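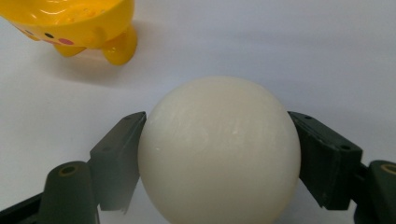 Removing scuffs from matte off-white balls without adding shine

tallowgrain
I have a set of plain cream balls, matte finish, no printing. They pick up fine streaks and small scuffs with handling. Washing with dish soap and lukewarm water takes off the gray film but leaves the streaks. I want the marks reduced and the matte kept. What grit, if any?

pitch_and_roll
Skip grit to begin with. Melamine sponge, damp, no pressure, small circles. Rinse and let it dry before you judge, as a damp surface hides everything. Most streaks on a pale ball are material transferred from whatever rubbed it and will lift.

ketchledge
Disagree on the melamine. It is an abrasive, a very fine one, and on a matte surface it polishes. You end up with a smooth patch that catches light at an angle and looks worse than the scuff did. Isopropyl on a cotton cloth first, then a plain white eraser.

pitch_and_roll
Only if you lean on it. I did 23 of them for the Jatstead hall last June and had one shiny spot, on a ball I had gone over twice.

ketchledge
One in 23 is one more than I get with an eraser.

tallowgrain
Does isopropyl do anything to the surface itself? I don't know what these are made of. They came in a Kurup carton with no material listed.

ketchledge
Depends on the plastic. Test near the seam if there is one. Wait 50 minutes, then check for tackiness or a dull ring. If you see either, go back to soap.

oddlot617
Separate the two kinds of mark. Run a fingernail across it. If the nail catches, it is a scratch and no cleaner will remove it. If it slides, it is transfer – clean it. For a scratch on matte you have to re-texture the whole ball evenly, wet, with a gray nonwoven pad. Spot work always shows. I used the Sedetex pads and they were fine, any similar pad will do.

pitch_and_roll
Re-texturing the whole ball takes material off. If weight or diameter matters to you, weigh before and after.

oddlot617
With a gray pad the loss is below what my kitchen scale reads.

ketchledge
A kitchen scale reads in whole grams. That tells you very little.

tallowgrain
Weight doesn't matter here. Nail test done: most slide, a couple catch. Eraser took out nearly all the sliding ones. There is still a small bright speck on one ball that neither soap nor eraser touches.

oddlot617
Could be a spot burnished by contact with something hard. Light pass with the pad, then over the full surface to blend. Store them apart afterward – bare balls in a common bin will mark each other again.

tallowgrain
Will get pads from Vekitbridge and try the worst one first.

Related threads
Yellowing on ivory-colored plastic, peroxide or leave it?
Storage trays for loose balls, foam or felt
Gray nonwoven pads compared
Seam lines: sand or ignore
Cleaning textured grips (long)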